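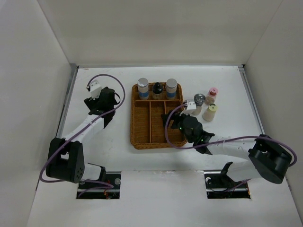
OK so I finally quit my budgeting app, and I want to talk about it because a few of you asked. I'd been on Zastel for years, 148 categories (yes, I had one for birthday candles), and every night I sat there sorting receipts like it was a second job. What I do now is closer to a woven tray with one wide section in back and three narrow ones up front. Bills and rent go in the big one. Groceries, fun and "oh no" split the front. And it's fine if a couple of the front ones have nothing in them by the end of the month!!

The idea came from my old coworker Annunziata Guerra, who has run her whole household on four bank accounts since before I knew her. I used to tease her about it. I have apologized.

First month was rough, I'm not gonna lie. I forgot the car insurance and had to raid the fun money, so no concert for me. Second month I had $29 left over and felt like a millionaire.

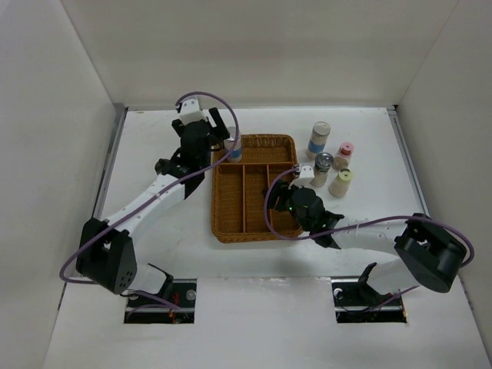

Third month is when it got easy. I moved payday transfers to automatic, so the split happens before I even wake up, and I stopped checking my balance in line at the grocery store (mostly).

Biggest surprise: the "oh no" account. I put in a little every check and never look at it. Last week the dentist found a cracked molar and I just... paid for it. No card, no payment plan, no crying in the parking lot.

Somebody asked if I miss the charts. A little! I loved my pie chart. But I never once changed what I bought after looking at it.

Anyway, still figuring out where gifts go. Annunziata says fun, my husband says bills, and his mom's birthday is in November so we need to settle this soon. Tell me how you do it, I'm reading all the replies tonight.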